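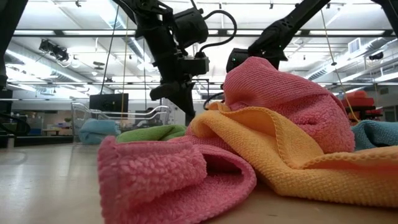
The man who won't let you mix your cloths

By Rupert Imhof
30 January 2018

Emilian Sandu has opinions about microfibre, and I'd been in the door all of a minute before I heard the first one. "You wash them with towels, don't you?" he said. I do. I did, anyway. "Everybody does. And then they tell me the cloth is rubbish."

Emilian has been cleaning other people's houses and offices for 17 years, the last five of them under his own name, and he now runs short courses for people starting out in the trade. I'd gone along to ask him about cloths, which sounded like a ten-minute chat (my editor certainly thought so) and ended up taking most of the afternoon and two pots of tea.

We started with colour. Pink, green, blue, yellow — he uses them all, and each one has its own job. "Pink for the bathroom, green for the kitchen, blue for glass, yellow for dusting. You can swap them about if you like, I don't mind. But once you pick, you stick with it." He had a trainee in December who did a whole flat with one pink cloth, basin to breadboard. "I made her start again from the hall. She laughed about it later. Much later."

Then he got me feeling the things. I'd always thought a microfibre cloth was a microfibre cloth, but he's quite right, they're all different once you pay attention! The thick ones with the loopy terry pile are his choice for scrubbing and for anything sticky. A waffle weave he keeps for drying. "The loops hold the dirt. The waffle drinks the water. Use terry on a mirror and you'll be there till supper."

He's fussy about hems too. A good stitched edge means the cloth will still be square after a year, he says, and he turns up the corner of any new one before he buys it. His favourites come from a small firm called Brellura, though he has a soft spot for the old Umton ones, which he can't get any more.

So how should I be washing them? "Sixty degrees, on their own, a bit of liquid and no softener. Never softener." He said this to me 4 times, and I've written it on a note above my machine. They dry on a rack, well away from the radiator.

What surprised me was the folding. Emilian folds each cloth in half and in half again, so he has eight clean faces to work with, and he turns to a fresh one every time the last looks grey. "People scrunch it up in a ball and wipe with the same bit all day. Then it's only moving the dirt from here to there."

I asked if his own cupboard at home was this well organised. He poured more tea.

"My wife does the cupboard," he said.

Contact us | © 2018 Brondum | Back to top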